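Subject: Re: [bin-handling] Sillmont gripper kit – anyone running one?
From: Iestyn Wynne
To: bin-handling list

Hi Anouk, hi all,

Anouk Kuipers wrote:
> We have a quote in for the Sillmont two-finger kit and I have until
> the end of February to say yes or no. The data sheet is fine as far as
> it goes, but it's all neat boxes in neat rows, and our returns totes
> look nothing like that. Is anyone on the list using it on mixed items?
> I'd like to know (a) how long setup takes, (b) whether the fingers
> cope with soft stuff, and (c) what you had to buy on top. We have a
> Fumetti on loan for comparison and I'm not in love with it.

Yes! We've had the Sillmont kit since the fall and I've been meaning to write something up for the list, so thanks for the push. Short answer: I like it a lot, and I'd buy it again, with a couple of grumbles that I'll get to.

(a) Setup. Mounting was quick, the adapter plate went straight onto our arm and the bolts in the bag were the right length (small miracle). The config tool took me longer. It wants a finger profile before it will let you do anything, and the default profile is for the long fingers, which we didn't order. Once I'd loaded the short one, I had it opening and closing before lunch. Call it a day in total if you read the manual first, a day and a half if you're like me.

One tip – the manual has you set the force limit on page 40, but the safety check that depends on it is back on page 2. Do page 40 first. I wrote to Sillmont about this and got a friendly answer from a real person, who said it would be fixed in the next printing.

(b) Soft stuff. This is where I got excited. We wrote out a run of 193 picks with a deliberately awkward mix, and went through it twice, once with the stock rubber pads and once with the softer ones from Chantharasri. Stock pads: good on boxes and tools, so-so on cloth, and they left marks on fruit at anything over 60 percent force. Soft pads: much kinder, a bit slower to let go, and they pick up lint like you wouldn't believe. I'd get both sets. Swapping them is two screws per finger and you don't need to take the fingers off.

The fingers are narrow enough to get in beside things, and for totes like yours I think that matters more than grip strength. With the Fumetti (we had one on loan too, a while back) I was always nudging the neighbor out of the way before I could close on anything. It's a solid unit and very quiet, I just found it wide for the job.
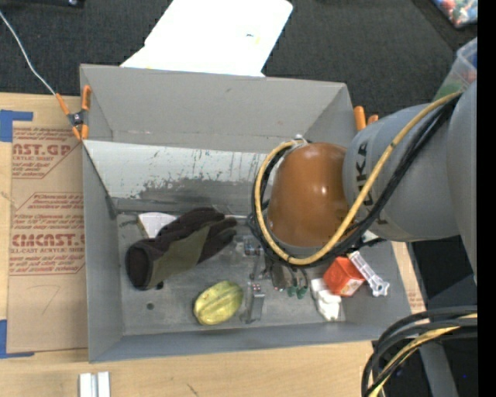 Cable routing is my main grumble, Anouk, and it belongs under your (c) because you will end up buying something for it. The kit comes with a few stick-on clips and they don't hold. Plan your loop around the wrist before you tie anything down: the hose and the black cables take nearly the same path along our arm and around the wrist cover, and the loop needs enough slack for the last joint to turn all the way without dragging on the rim of the bin. I went with fabric sleeves and hook-and-loop straps from Flondside, which are cheap and come off easily when you want to change something. Also, clamp your bin! We use spring clamps with orange handles over the upper edge, and they're easy to spot when you're jogging the arm by hand. Tall sloping walls are a good test too, by the way. If your approach angles are sloppy you'll find out fast.

Other extras we paid for: the soft pads, a spare pair of fingers, and a longer signal cable, as the one in the box only just reached. Nothing that broke the budget.

Things I haven't tried and can't speak to: anything wet, anything over a kilo, and the vacuum add-on. If somebody here has the add-on I'd love to hear how it does on thin bags.

Happy to send you my finger profile and the item list, just write to me off-list. And if you do get the Fumetti and the Sillmont side by side on the same totes, please post the numbers, I'd really like to see them.

Cheers,
Iestyn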